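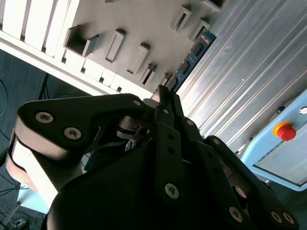

3. Household water storage and the summer interruptions

3.1 Setting and sample

Ghumman is a hillside district of 4000 households, supplied from a single reservoir above the old quarry road. Piped water reached the lower streets first and the upper streets much later, and the difference still shows in how people store it. In the lower streets most kitchens have one or two covered buckets and nothing more. In the upper streets it is common to find a roof tank, a drum in the yard and a row of filled bottles under the sink.

We drew the sample from the district's connection register, taking 134 households in proportion to the number of connections on each street. Households that shared a meter were treated as one if they also shared a kitchen, and as separate if they did not. Fieldwork began in May, before the first of the planned interruptions, and the same households were visited again once supply had returned to the normal timetable. Interviews were carried out by Iraís Tapia and Samah Kabbaj, usually in the late afternoon, when the person who managed the water was most likely to be at home.

The interview had two parts. The first dealt with the household: who lived there, what the building was like, how long they had been connected, and whether they paid the bill themselves or through a landlord. The second dealt with water. We asked what containers were kept, where they stood, what each was used for, how often it was emptied and cleaned, and who did the work. Where the respondent agreed, the interviewer looked at the containers and noted whether each had a lid and a tap.

3.2 Types of storage

We sorted the answers into three groups. Kitchen storage covers anything small enough to be carried by one person when full. Yard storage covers drums and barrels that stay where they are and are filled by hose. Roof storage covers tanks plumbed into the house. The groups overlap in use, and many households moved water from one to another in the course of a day, most often from the yard drum to a kitchen bucket.

Of the households in the sample, 73 had a roof tank. Ownership followed the slope closely. On the upper streets the pressure drops in the early evening even when there is no interruption, and a tank filled overnight is the usual answer. Tenants were less likely than owners to have one, although several tenants had paid for a tank themselves and expected to take it with them when they left. Two landlords we spoke to in the course of the work regarded any tank fixed to the roof as part of the building, and we suspect that this is a frequent source of disagreement.

Yard drums were more evenly spread. Most had been bought second-hand from the market at Hovora, where they are sold rinsed and with the lids tied on. Respondents judged a drum mainly by its smell. A drum that had held cooking oil was thought acceptable after several washes with soap and ash, and one that had held paint or solvent was not thought acceptable at all. A few households kept a drum of doubtful origin for washing floors and watering plants, and these were kept apart from the others, sometimes on the far side of the yard.

Kitchen containers were the most varied group. Clay jars were still in use in older households, chiefly for drinking water in hot weather. Respondents said that the jar kept the water cool and gave it a better taste, and that guests preferred it. Plastic bottles were kept in far larger numbers but were spoken of as a reserve. In many kitchens they had been filled at the start of the summer and had not been touched when we returned.

3.3 Cleaning and turnover

Cleaning was closely tied to size. Buckets and jars were rinsed each time they were refilled. Drums were scrubbed when they were seen to need it, which in most houses meant when a film could be felt on the inner wall. Roof tanks were cleaned least. The work requires a ladder, a second person and the loss of a full tank of water, and it was generally put off until supply could be relied upon. Nine households with a roof tank could not recall it ever having been cleaned.

The question of who cleaned what gave a clear pattern. Kitchen containers were almost always the work of the women of the house or of older children. Drums were shared. Tanks were cleaned by men, often by a relative or neighbour with some experience of plumbing, and were sometimes paid for. Where no such person was at hand, the tank was left. Widows living alone raised this point without being asked, and one described waiting two summers for a nephew to visit.

Turnover matters as much as cleaning. Water that is drawn down and replaced each day has little time to go stale, while water held back for an emergency may stand for weeks. We had expected the households with the most storage to be the most careful about this. In the second round of interviews it was the middle group, those with one drum and no tank, who gave the fullest account of which water was oldest and should be used first. Households with a tank tended to treat the supply as continuous and seldom thought about the age of the water in it.

3.4 The interruptions

The supply was cut in turn to each part of the district while a section of main was replaced. Notice was given by a printed sheet at the local shops and by loudspeaker van. The van did not reach the steepest lanes, and respondents there relied on word from the shops or noticed that their neighbours were filling containers.

Households prepared in much the same order. Drinking water came first, then water for cooking, then for washing, then for the toilet. Laundry was brought forward where possible. During the interruption itself the commonest change was in washing up, which was done once in the evening in a single basin in place of after each meal. The used water was then kept for the toilet or the yard.

Borrowing was widespread but followed rules that respondents could state plainly. Drinking water was given freely and was not expected back. Larger amounts, a bucket or more, were treated as a loan and returned within a day or so of supply resuming. It was considered rude to ask a household with a new baby or a sick person. Several respondents without a tank had a standing arrangement with a neighbour who had one, and in return they kept an eye on the house or collected children from school.

Water was also sold. A carrier from outside the district came up with a tanker in the mornings, and prices rose on the second day of each cut. Few households in the sample had bought from him. Those who had were mostly on the upper streets, and they used the water for washing only, as they did not know where it came from.

3.5 Limits of the data

The second round took place soon after the works ended, and recall of the interruption was fresh, but we have nothing from the winter months, when pipes on the exposed lanes are said to burst. The register leaves out households with informal connections, who may well store water differently. Our measure of cleaning rests on what people told us. The interviewers' notes on lids and taps agree well with the answers given, though a lid is easier to check than the date of the last scrubbing. Water quality was not tested in this part of the study and is taken up in Section 4.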